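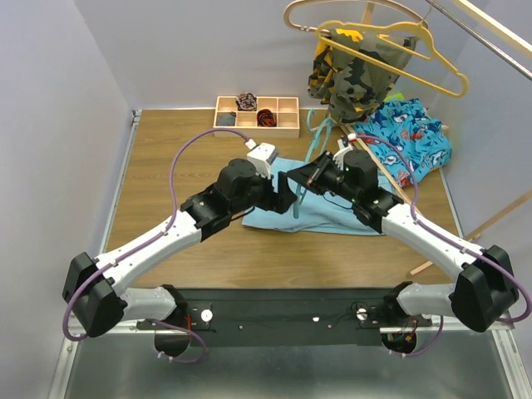
Workshop notebook, Friday
Entry by Thibault Vidal

Kiln was cool enough to open when I got in. Firing 591 on the big kiln, the last one on the old elements. I have the new set on the shelf and will put it in next week. The top was still warm to the hand but the lower shelves were fine, so I unloaded from the bottom row of posts up and kept the tiles in order on the ware boards.

The point of this firing was the crawling on the Flulley white. We have been getting bare patches along the inside corners of the butter dishes, and on the rims of the tall cups where the glaze goes on double. It started when we opened the new sacks from Mollitz. The old batch never did it, even over dusty bisque.

I made 11 test tiles from the Masson body, all bent into an L so there is a real inside corner. Flat tiles are no use for this fault. Same bisque, same dip time, one bucket split into smaller pots. Variables were:

- glaze as mixed
- glaze with a third of the clay swapped for calcined
- glaze thinned with water and dipped twice
- bisque wiped with a damp sponge first
- bisque left dusty on purpose

Results. The glaze as mixed crawled on every tile, worst in the corner, with the edges of the bare spots rolled up thick. The dusty ones were bad, but the sponged ones were not much better, so dust is a small part of it. Thinned and dipped twice was the worst of the lot. I could see hairline cracks in the second coat before it went into the kiln, and the bare spots came out along the same lines. The calcined version was clean. One tile has a pinhole near the foot that I would not have noticed on a pot.

So it is drying shrinkage. The clay in the new sacks must be finer, or just stickier. I asked Mollitz for a data sheet in January and got the one for the old product, which has a different code. Will ask again.

Recipe change for the next bucket, dry weight 3000 g: take out 205 g of the raw clay and put in the same weight calcined. I am leaving everything else alone. The calcined clay loses a little weight when it is made, so strictly the amount should be lower, but the difference is small and I would rather have a number people can read off the wall. If the surface goes drier than we like I will correct it then.

Two things to watch. The glaze will settle faster with less raw clay in it. Stir right to the bottom before each session, and if there is a hard layer, scrape it up and sieve again. It will also be more powdery on the pot before firing, so handle by the foot and don't stack.

Color: the calcined tiles look very slightly bluer next to the old sample. I checked them by the window and again under the bench lamp. Under the lamp I can't tell them apart. I don't think it matters for the butter dishes. It might for the replacement lids, where the new lid has to sit on an old base, so keep the last of the old bucket for those. I have put tape on it.

Plerneo logger: the trace for the firing is saved under the firing number. Top of the climb was slow again, over an hour longer than the same program in the fall. I put that down to the elements. The cone on the middle shelf was bent just past where I wanted it, the bottom one a bit short. Usual spread for this load.

Still to do:
Repeat the calcined version on real butter dishes, a full shelf.
Try the old water. We changed the filter the same week as the sacks, and I haven't ruled it out.
Order props, the short ones.
Sieve cloth has a tear near the rim. Patched with silicone for now.

Last updated: January
Contact the workshop | © Flulley | Back to top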